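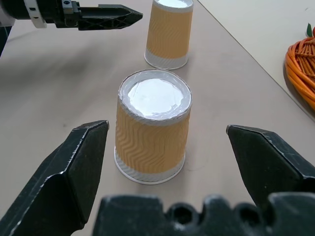
Coffee tastings are better with more people around the table, and we're looking for up to 32 of them! Grevia is a small roaster with one tasting room, and this November we're choosing the two coffees we'll pour all winter. We'd love your help, whether you drink five cups a day or mostly order tea. You'll be tasting from paper cups, the double-wall kind with the wavy orange-tan sleeve, turned upside down on the table until you're ready for them. It's the same cup we hand over the counter every morning, and we want you to judge the coffee the way you'd really drink it (no porcelain, no silver spoons).

What you'll do

Each session lasts 2 hours, starting at 10 a.m. You'll sit at a table with other tasters, try a series of small pours, and write down what you think on a short card. Plain words are great. "Tastes like toast" is useful to us, and so is "I wouldn't finish this one." Please keep your opinions to yourself until the cards are in - after that we all talk, and it gets pretty lively.

Halfway through we take a break with water, crackers and fruit. The second half is about milk, so we'll pour some of the same coffees again with dairy or oat milk and ask whether you'd change your mind. You can skip any pour you don't want.

The coffees

The lineup includes a darker blend we've been calling Grernura, which started as a side project and now has a stubborn little fan club at the counter. There's also a lighter one named Ralonitz, with a lot more fruit in it. The rest will be served under numbers only, and we'll tell you what they were when the cards are collected.

Who can join

Anyone 18 or older who can have caffeine and isn't allergic to milk, oats or nuts (all three are in the room). You don't need any training. We're especially hoping to hear from people who buy their coffee on the way to work, and from people who gave up on black coffee years ago and are willing to give it another try! Please leave off perfume and strong hand cream that morning.

What you get

Every taster goes home with a 400 gram bag of whichever coffee they liked best, whole bean or ground. We'll also send you the combined results before the winter menu goes up.

How to sign up

Stop by the counter and ask for a tasting form, or fill one out at our table inside the Söderlund bakery, next to the bread shelves. Tell us how you usually take your coffee, which mornings you can make it, and anything you can't eat or drink. Friends are welcome to sign up together, but we'll probably seat you at different tables.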